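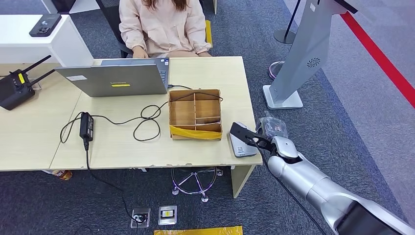 Front desk, cables everywhere, cardboard organizer on the right.

Moving in, Kumard office, Brilcombe
Posted 2023-08-23

Quick gallery for everybody who keeps asking how the new place looks. Only one picture up so far, more when I find the rest of them. Not tidy yet!! We got 2,277 square feet, carpet around the desk, and floor outlets instead of the wall strips we had at Stusham. Big improvement, no more tape across the walkway.

Notes to go with the desk picture, in no order:

Desk is the light wood-grain one. Top is fine, no plans to swap it. Black office chair stays with it too.

Router with the two antennas is on the left end of the desk for now. Wants to go up higher, maybe the white cabinet, if the cord reaches. Otherwise a shelf, Theodorakopoulos has one for 42 dollars.

Laptop power brick sitting out on the desk with black cable looped all round it. Needs velcro ties. I ordered a bag of 57, which should do this room and the meeting room with some left over for teh kitchen.

Long cord goes over the front edge and down to the outlet in the carpet. Two outlets there, right in front of the desk, so everthing for this desk should run off those. Plan is a clip under the front edge so nobody catches a foot on it.

Cardboard organizer: one long slot plus smaller sections. Good for chargers and pens, long slot for the folders. Cardboard wont last forever but it costs nothing and we have more flat ones in the store room. Label the sections please, marker is fine.

Phones on top of the cabinet, ok for now, not once the plants come.

Whole move came to 3,770 with the van and the carpet cleaning, under what we set aside. What's left goes on desk lamps, the room gets dark early by December.

Still to post: kitchen, meeting room, the long wall with the shelves. Send me yours if you took any on the day, full size, not screenshots.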